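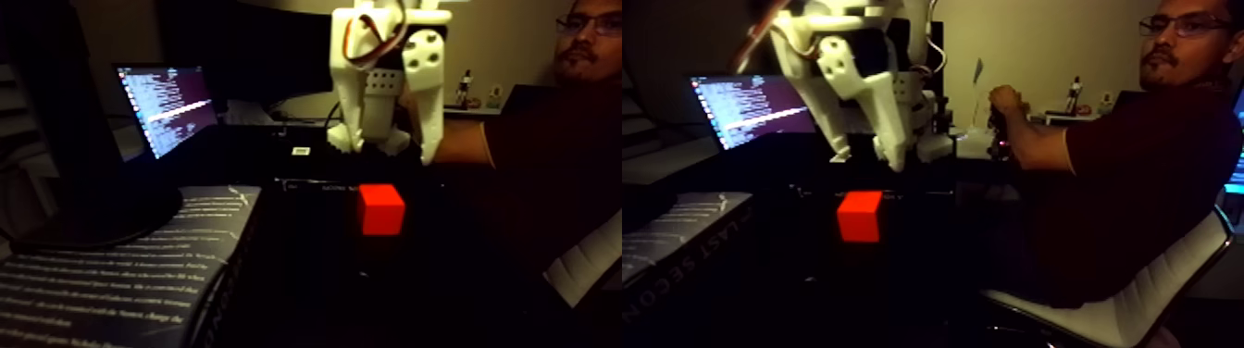

White 3D-printed gripper above a red cube, in two views. Operator seated at right.

Nindari Desktop Gripper
Manufacturer: Riletell
Order no.: 766

The Nindari is a two-finger gripper for bench work, teaching and light research. The housing and fingers are 3D-printed in white and held with standard bolts, so that worn parts may be replaced by the user. Opening and closing are driven by a servo mounted at the top of the unit.

Supplied with the unit
2 spare fingers
4 practice cubes
Servo cable and mounting plate
Printed setup guide

Demonstration
The gripper will be shown at the Michailidis open day on June 27, 2026. Visitors may watch the unit being set up and run from a laptop, and may then operate it themselves under supervision. Each session lasts about two hours – places are limited and should be booked in advance through the Fludska sales office. Schools and colleges are asked to state the number of pupils attending.

Visits at other times can be arranged on request until the end of December. Visitors wishing to try the gripper with their own parts should send dimensions and weights with the booking form.

Availability
The unit is made to order. Prices, drawings and delivery times are available from Fludska on written request. Spare fingers are also sold separately.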